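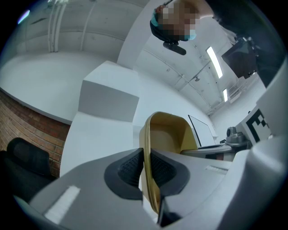 Hand-held gripper demonstration

Reading time: 4 min

Print | E-mail

Hand-held gripper demonstration is a way of gathering examples for a learning system. A person carries a gripper tool, picks things up with it and puts them down again, and a wide-angle camera on the tool records each attempt. The recordings are later used to train a policy for a robot arm.

Method

One attempt is called an episode. It starts before the fingers close on the object and ends after they have let go. Fiducial markers – printed cards with a pattern of black squares – may be placed on the desk to help work out where the tool was at each moment. Curved and glossy objects, such as moulded plastic pieces, are often included alongside simple blocks, as they can be held in many different ways.

Faces caught by the camera are normally pixelated before the recordings are shared.

Use at Seltach

The Seltach collection was begun in May by Sølve Blomqvist and Aslak Nygård. It holds 816 episodes, each no longer than 30 seconds. Episodes in which the object was dropped are kept but marked separately. A later set, Undlow, added 100 episodes recorded by Eilif Hovland.

See also: Teleoperation; Imitation learning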